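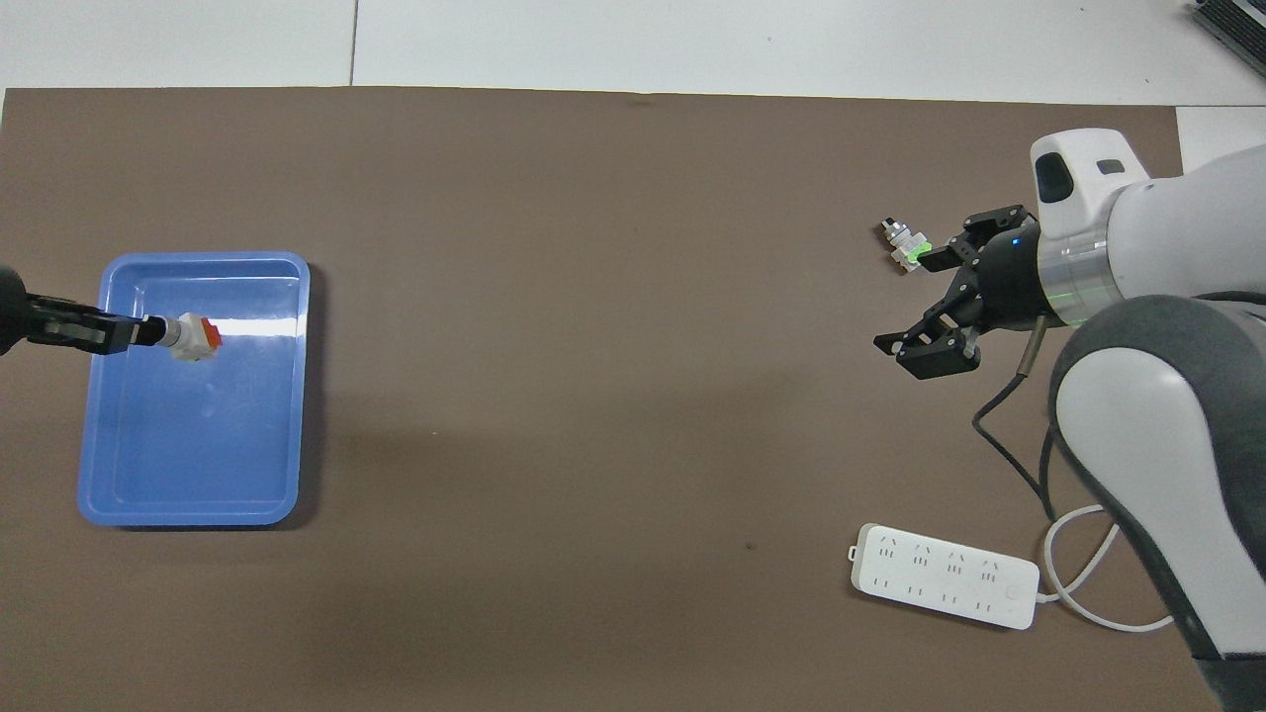 Blaue Kunststoffschale auf matter Unterlage. Der helle Streifen in der Schale ist gespiegeltes Licht.

Glänzend oder matt?
Wie Oberflächen Licht zurückwerfen
Text: Iraklis Vlachopoulos

Ein Löffel glänzt, ein Radiergummi glänzt kaum. Beide werden vom selben Licht beleuchtet. Der Unterschied entsteht an der Oberfläche, also an der äußersten Schicht eines Gegenstands.

Was ist Reflexion?
Licht breitet sich in der Luft geradlinig aus. Trifft es auf einen Gegenstand, wird ein Teil davon zurückgeworfen. Diesen Vorgang nennt man Reflexion. Ein anderer Teil wird aufgenommen, das heißt absorbiert. Bei durchsichtigen Stoffen wie Fensterglas geht außerdem viel Licht hindurch.

Für jeden Lichtstrahl gilt das Reflexionsgesetz: Der Einfallswinkel ist so groß wie der Ausfallswinkel. Man kann das mit einem Ball vergleichen, der schräg auf den Boden geworfen wird und auf der anderen Seite ebenso schräg wieder hochspringt.

Glatte Oberflächen
Auf einer glatten Oberfläche treffen parallele Lichtstrahlen überall im gleichen Winkel auf. Sie verlassen die Oberfläche deshalb auch wieder parallel. Kommt dieses Licht im Auge an, sieht man einen hellen Fleck, einen hellen Streifen oder sogar ein Spiegelbild. Fachleute sprechen von gerichteter Reflexion. Bewegt man den Kopf, wandert der helle Fleck mit.

Raue Oberflächen
Eine raue Oberfläche besteht aus vielen winzigen Hügeln und Tälern. Oft sind sie so klein, dass man sie nur unter dem Mikroskop erkennt. Das Reflexionsgesetz gilt auch hier, aber jede kleine Fläche zeigt in eine andere Richtung. Das Licht wird in alle Richtungen verteilt. Das heißt diffuse Reflexion. Die Oberfläche sieht aus fast jedem Blickwinkel ähnlich hell aus – sie ist matt.

Papier, Kreide und unbehandelter Ton sind matt. Poliertes Metall, lackiertes Holz und Glas glänzen.

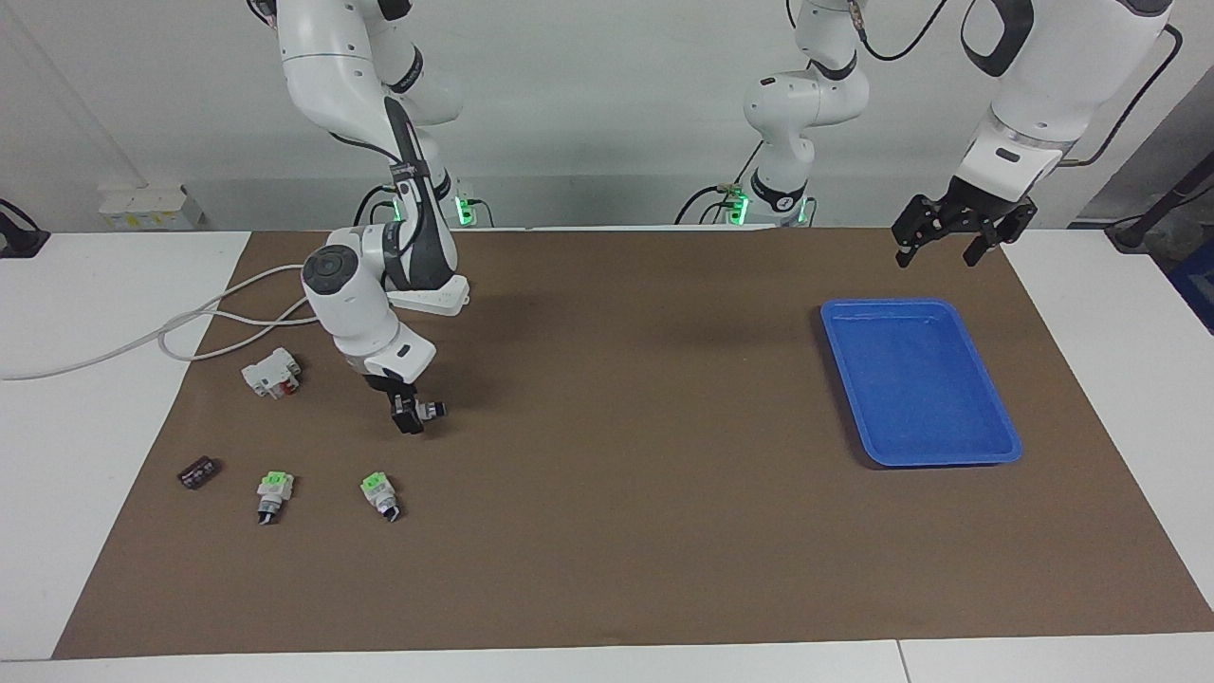 Warum glänzt eine nasse Straße?
Trockener Asphalt ist rau und wirkt matt. Bei Regen füllt Wasser die Vertiefungen aus. Die Wasseroberfläche ist viel glatter als der Asphalt darunter. Deshalb spiegeln sich Ampeln und Scheinwerfer auf der Fahrbahn. Sobald die Straße trocknet, verschwindet der Glanz wieder.

Kann man Glanz messen?
Ja, mit einem Glanzmessgerät. Es schickt Licht in einem festgelegten Winkel auf die Probe und misst, wie viel davon im gleichen Winkel zurückkommt. Das Ergebnis wird in Glanzeinheiten angegeben. Zum Vergleich dient eine polierte schwarze Glasplatte. Ihr Wert wurde auf 100 festgelegt. Matte Wandfarbe liegt weit darunter, ein Spiegel weit darüber.

Versuch: Alufolie glatt und zerknittert
Du brauchst: 1 Stück Alufolie, 1 Taschenlampe, einen dunklen Raum.

1. Lege die Folie glatt auf den Tisch, mit der glänzenden Seite nach oben.
2. Leuchte schräg darauf. An der Wand gegenüber erscheint ein heller Fleck.
3. Zerknülle die Folie locker und ziehe sie wieder auseinander.
4. Leuchte noch einmal im gleichen Winkel. Der Fleck ist jetzt in viele kleine Lichtpunkte zerfallen.

Leuchte niemandem in die Augen.

Wörter zum Merken
Absorbieren: Licht aufnehmen
Diffus: in viele Richtungen verteilt
Polieren: eine Oberfläche sehr glatt schleifen oder reiben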